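What a Thousand Folded Shirts Can't Tell You

Every few months somebody sends me a chart that goes up and to the right. Along the bottom is the number of demonstrations a robot has been given. Up the side is how often it gets the job done. The line climbs, the last point sits just short of where you'd want it, and the message is always the same: with more examples we will get there.

I have spent a good part of my working life on the side of the business where the examples come from, and I no longer believe the chart. I don't think the people who draw it are lying. I think they're measuring the one thing that is easy to measure, which is how many, and treating it as if it said something about what kind.

Start with how a demonstration gets made. A person sits or stands near a pair of arms and moves them through a task. The joints are logged, the cameras are logged, and at the end someone presses a key to say keep or throw away. Then the cloth gets dropped back on the table and it begins again. A good operator on a simple folding task can get through 60 of these in a morning. After lunch it slows down, and by four o'clock the recordings look different if you bother to line them up with the early ones. The movements get shorter. The pauses get longer. The operator has found a way of doing it that is comfortable for the wrist and is sticking to it.

None of that shows up in the count. An episode from 9 in the morning and an episode from the tail end of the shift both add one to the total.

At Brodness, where I ran collection for a while, we had a contract to deliver 1000 episodes of cloth folding. The number was in the agreement. There was no line in the agreement about how the cloth should be lying when the episode began. So you can guess what happened. People dropped the cloth from about the same height, in about the same spot, with the same hand. If it landed badly, with a sleeve tucked under or a corner over the table edge, they picked it up and dropped it again before starting the recording. I did it myself. It's natural. You want the demonstration to go well.

What we shipped was a very large pile of evidence about how to fold a cloth that has landed nicely. The starts that would have taught a policy something were thrown out before the log began, and there was no record that they had ever existed. When the customer's policy failed, it failed on tucked sleeves. They asked us for more episodes.

I went back afterward and sorted part of that delivery by hand. I had no clever tool for it. I looked at the opening image of each episode and put it in a pile with others that looked the same to me. A stretch of 247 episodes in a row came down to a handful of starting shapes, and most of them were in one pile. You could argue with my sorting. I'd welcome it. But I'd want you to sort them too, and in my experience people who defend these numbers haven't looked.

The usual answer is that scale washes this out. Get enough operators, enough tables, enough buildings, and the habits of any one person disappear into the average. I'd find that more convincing if the buildings weren't all copying each other. The cheap printed arm designs have been a fine thing for people who could never have afforded an industrial arm. They have also meant that a lot of us are working on nearly the same bench. White table, two arms facing each other, a small camera on each. Collecting in nine places with one setup gives you nine sets of staff and one setup.

The Revum project was supposed to fix this. It pooled episodes from several shops, ours included, and the announcement made much of its variety. I read the task list when it came out. There were pages of it, and it looked impressive until you noticed how many entries were the same motion with a different noun. Fold the towel, fold the napkin, fold the cloth. Naming a thing differently costs nothing. Getting a napkin that is starched, or frayed, or stuck to itself costs somebody an afternoon.

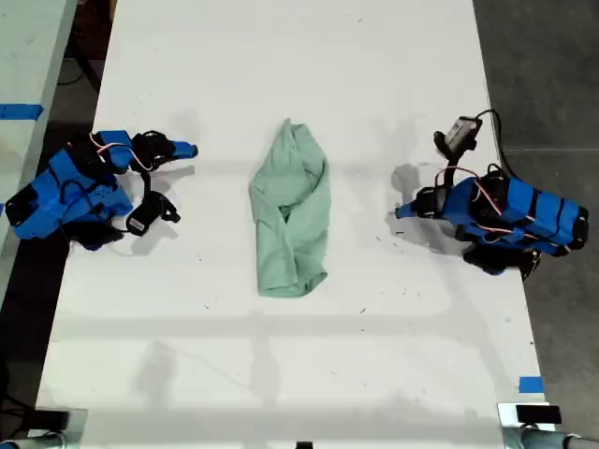 Two blue printed arms, each with its own small camera, and a crumpled pale green cloth on the table between them.

Consider what a start like that one asks for. The fabric is bunched up long, with folds lying over folds, and before any folding can begin something has to find an edge. A person does this by feel, by pinching and letting go, by giving it a shake. A pair of pointed fingers on a gripper has much less to go on, and so does the operator driving them. It's slow. It's annoying. Some attempts will end in a mess. I'd trade a whole morning of neat squares for a few honest recordings of that, messes included, and I have yet to see a contract that would pay for the trade.

There is a fair objection here, and I heard it most clearly from an engineer at Indeo who was tired of me. Failures poison a policy that learns by imitation, she said. If you show it fumbling, it learns to fumble. She's right about that. Dumping every bad attempt into the training set is a poor idea. But keeping a recording and training on it are separate decisions, and the industry has got used to making both with one keypress, by the person who is tired and being paid by the episode. Keep the fumbles. Label them. Let someone decide in January what to do with what was recorded in the fall.

I've also been told that this is a passing problem, that simulation or some larger model will take over and all the hand collection will look quaint. Maybe so. I've been hearing it for long enough to have bought and worn out several pairs of work shoes. Meanwhile the invoices still go out by the episode.

The shop at Górecki does one thing I would copy tomorrow. Before a recording, the operator draws a card, and the card says how the cloth has to start: inside out, hanging off the edge, rolled, wadded. No second drop. Their daily total is embarrassing next to ours, and they have trouble explaining it to buyers who compare suppliers on price per episode. I don't know that their policies are better, because they haven't published enough for anyone to tell, and I won't claim it for them. What I can say is that when they report a success rate, I know what it was a rate of.

So when the next chart arrives, I'll ask for the opening images. Every one, in order, with the discarded episodes left in. If those can't be sent, I'd like the bottom axis relabeled to say hours billed.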